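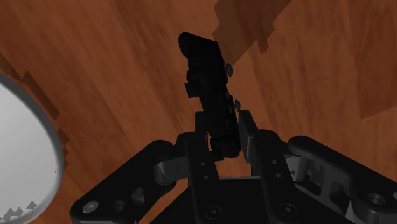
Simulated wrist view of the Gemham cell: gripper closed on the black part, white bowl at left.

Progress report to the Nelach fund, June
Prepared by Luana Seixas

This was the month the simulated cell started to feel like a proper piece of equipment, and the whole group is very pleased with it! Most of our hours went into setup and upkeep of the gripper model, which we had been putting off since spring.

Narayanan Kurup rebuilt the finger linkages from the service drawings. The old model let the two fingers close at slightly different speeds, so parts came up crooked and we blamed the controller for it (wrongly, sorry Anitha). With the joint limits corrected, we ran 300 grasps overnight and lost 5 of them, all on the same starting pose. Malathi Warrier is working on that pose now and has a fix she wants to test on the bench arm first.

Shadows are still blocky on the wood tabletop and along the rim of the bowl. Raising the shadow resolution slows each run more than we'd like, so we are leaving it alone until the new graphics card is in.

Anitha Acharya also wrote a maintenance sheet for the model, modeled on the one we keep for the real gripper. Finger friction, joint limits and wrist camera angle get checked every two weeks, and after any software update. It takes less than an hour, and it has already caught a wrong camera angle.

Spending is on plan. Two items remain open: the Zokari license renewal, and six replacement finger pads for the bench arm, which Revathi Sundaram has ordered.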